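Questions about renting a room

How long can I stay in a room?
The shortest stay is 30 nights. You can extend it if you write to us before the 5th of the month.

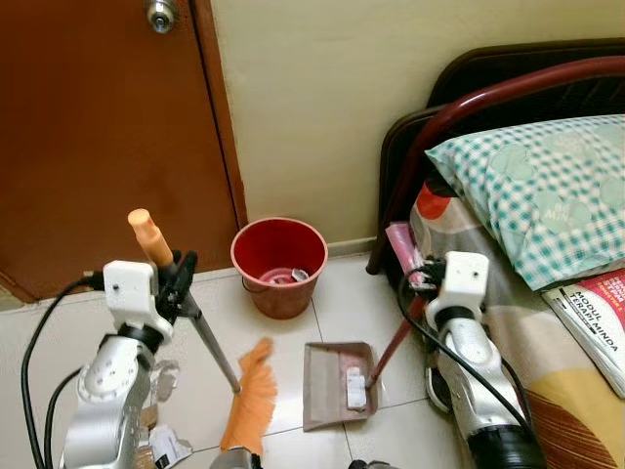 The deposit is paid one time only, also when you extend.

Is cleaning included?
The kitchen and the stairs, yes. Your own room you clean by yourself, and a broom is given to you. 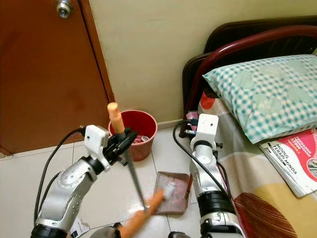 Can I receive mail?
Yes. Please write your room number after your name, or the letter goes to the office in Leung house.

What if I lose my key?
Come to office 727 until 5 p.m. A new key costs $31.
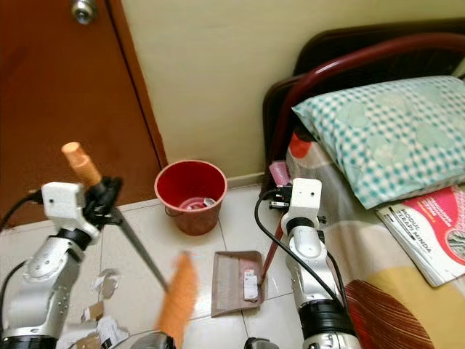
Flallden Rooms, Tenant Desk

For other questions please ask Hafiz Sembiring. He answers the messages in the morning.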